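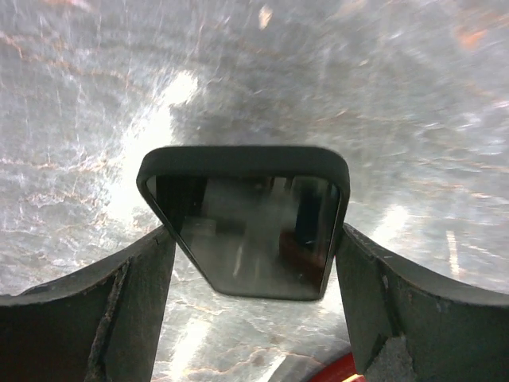

Page last changed: Aug 7, 2019

Preparing a single for upload to Presum

Export the final mix as a 24-bit WAV at the session sample rate. Do not normalise it. Leave the fade tail intact – Presum trims silence at both ends on import.

Open the release form and enter the artist name exactly as it appears on earlier releases. "Nanden" and "NANDEN" create two separate artist pages, and merging them takes up to 28 days.

Put guest vocalists in the Featured field, not in the title. Songwriters go under Credits with full legal names, e.g. Mārtiņš Vasiliauskas. Shares must total 100; if the main writer has 80, enter the rest before saving.

Set the preview start point in seconds. For most dance tracks the first chorus works better than the intro.

Files over 766 MB are rejected without a message. Split long mixes first.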